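Teleop notebook, Nyitrai cell
January, start 9:40

Continuing with the strut assembly handling task. Goal for this session was to get the demonstration count up on the regrasp step and find out why the policy keeps stopping short of the part. Leader arm on the left bench as before, follower on the Nyitrai mount, wrist camera only. Overhead view is still off until the new bracket comes from Umix.

Changed before starting:
Leader gain lowered one step. The old value made the last bit of the approach twitchy.
Gripper speed limit left alone.
Recording now starts on the foot pedal, not on first motion. The old trigger put a long still stretch at the head of every episode and the policy learned to sit there.

Dataset stood at 614 episodes at the end of the last session, all tasks. 216 of those are regrasp. Went through the regrasp set at double speed before touching the arm. Rejected 30. Most were thrown out for a pause in the middle where the operator let go of the leader to look at the part directly. A few had the gripper closing twice. They go in the reject folder, not deleted, in case the Mulau scripts can trim them.

First block by remote control. Approach from the right, fingers open, come down next to the shaft, close, lift, set down, open. Tried to hold the same pace throughout. Pace drifts faster after the first dozen, visible in the joint velocity plots, so took a break at 10:30 and again at 11:15.

Second block by hand guiding, arm in gravity compensation, same start poses. Motion is smoother than with the leader but my hand gets into the wrist view if I hold the arm anywhere below the forearm. Two runs lost to that. Hold at the elbow and push from the forearm only. It is slower and the wrist rotation is hard to do from there. Will keep hand guiding for the long moves and use the leader for the grasp itself.

55 new episodes kept over both blocks. Tagged by method in the metadata (field "source") so they can be trained apart.

On the stopping short problem: replayed the failed rollouts next to the demonstrations. In the demonstrations the shaft is in view until late in the approach. In the failed rollouts the wrist is turned further over and the bellows takes up much more of the view. There is little in the training set from that side, so the policy is probably out of its range there. Plan is to record a batch with the wrist deliberately turned off line at the start and corrected on the way in.

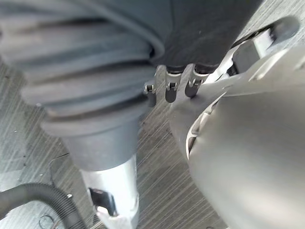 Wrist view, regrasp task. Bellows and collar to the left, shaft running down, gripper housing at right.

The dark cutout low on the shaft might do as a visual mark for alignment. To check: whether it stays readable at the resolution we feed the network. At full size it is clear enough. After downsampling I expect it to merge with the shadow.

Also to watch: the corrugated hose. If its route changes between sessions the background changes with it. Either fix it in one place or move it on purpose between episodes. Clitthorpe did the second on their setup and I lean the same way, but not until the off-line batch is done.

Open items:
Off-line start batch, leader arm only.
Train hand guided and leader sets separately, same seed.
Ask Umix for bracket date.
Leader wrist joint has some play again. Tighten before next session.

Stopped 12:50. Arm parked, brakes on, data copied to the Mulau share.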